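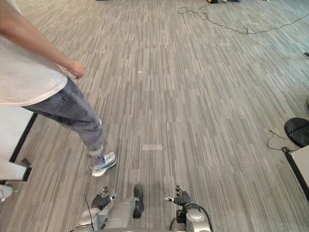
Hägglund's first question, after reading the release notes, was why the planner should stop at all when somebody crosses close by, if the arms are already holding still. Borghild Midtbø has heard it before and thinks it is a fair one.

"The arms are holding still now," she said. "The planner has to care about where they want to be in two seconds. If a person is inside that volume, the plan is stale and I want it thrown away."

Midtbø writes the motion layer for Flerniner, a software stack for two-armed robots that work in ordinary rooms. She came to it from warehouse tooling, and spent her first winter at Sokcombe rewriting the part that decides when a plan is no longer good. The old version compared each new depth image with the one the plan was made from. Anything that moved would trigger a replan, including the robot's own fingers.

"We were replanning because of our own thumbs," she said. "The hands sit low in the head camera's view nearly all the time, and the self-filter was late. It masked the arm where it had been."

The fix was to put the joint readings and the images on one clock. The head camera had been stamping images when they reached the computer, and the arms stamped theirs at the motor controller. The gap was 22 milliseconds on a good day and a lot more when logging was turned on. Midtbø now estimates the offset at startup by waving each hand once and matching the two signals. It takes 5 seconds and people complain about it.

The control loop itself runs at 100 hertz and was left alone. She is wary of touching it. "Most of what gets reported to me as a control bug is a perception bug," she said. "The arm went where it was told."

Cloth is where she spends her time at the moment.

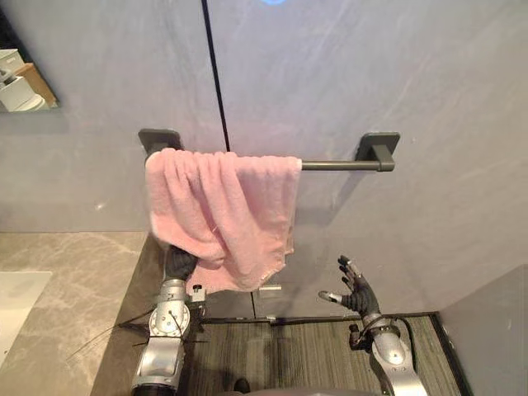
A towel has no fixed shape to match against, so the usual approach of fitting a model and planning a grasp on it doesn't get very far. Flerniner looks for edges and folds instead, gives each one a score, and keeps the scores between images so that a fold doesn't vanish from memory when a hand goes behind it.

"Once the fingers are under the fabric you've lost them," Midtbø said. "The camera is no use for that part. You go by joint angles and motor current, and you accept that you know less than you did a second ago."

She tests this against 3,166 recorded attempts, replayed overnight through a tool called Nelletti. It feeds old sensor data to new code and lists every point where the new planner would have chosen differently. She reads the list on Thursday mornings, with coffee, and marks each change as better, worse or don't care. The last group is the largest.

Asked what she would drop if she could, she named the settings file. It has grown a separate threshold for each kind of fabric, and she doesn't trust any of them - half were tuned on one afternoon in March and never looked at again.

"I'd like one number for how sure we are, and have everything slow down when it drops," she said. "That's the next release, or the one after."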